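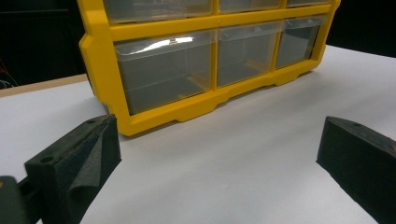 ## Poltwood women win again, and I finally have my voice back

If you were at the gym for the Gruvmont game, you already know. If you weren't, I'm sorry, because I'm going to go on about it for a while.

We came in having dropped two of our last three, and Gruvmont had beaten us by 20 back in February. I wasn't hopeful. I told Farzana Selvanayagam before tipoff that I'd be happy to keep it in single digits, and she gave me a look I probably earned. Final score: Poltwood 60, Gruvmont 57.

The first half was ugly. We turned the ball over on four of our first six trips, mostly trying to force it inside to Heiðrún Oddsson, who had two defenders leaning on her the minute she crossed half court. Coach Yhon Palomino burned an early timeout and moved her out to the high post, and that changed everything. She started catching it at the elbow, facing up, and finding cutters. I don't have her down for a ton of points but she had nine assists, and for a center in this league that's a big night!

Sigrún Lykkegaard did most of the scoring. She's been in a shooting slump since the Kaijage tournament (we all have the scars from that one) and she missed her first four again. Then she banked one in from the wing that I'm pretty sure she didn't call, laughed all the way back down the floor, and hardly missed after that. Her dad, Poul Lykkegaard, was two rows in front of me and did not sit down for the entire fourth quarter. I watched most of it around his left shoulder.

The rebounding is what I'd want to talk about if anybody would let me. Last time, Gruvmont got second chances all night long. This time we had somebody's body on every shot, even the guards, and it showed late. They missed twice in the final minute and we came up with both boards. Farzana got the last one and was fouled, made one of two, and their heave from half court hit the side of the backboard.

Still plenty to clean up. We shot free throws like the rim owed us money - 11 for 20 - and a better team than Gruvmont will make us pay for that. Matel is next and they press the whole game, so the turnovers worry me too. Coach says they'll be working on the press break all week.

One more thing. The league sent over the season scoring list and Heiðrún is closing in on 1,000 career points. She could get there in the Matel game if she has a big one, so come early, bring whoever you can talk into it, and sit on our side. The bleachers by the door fill up first.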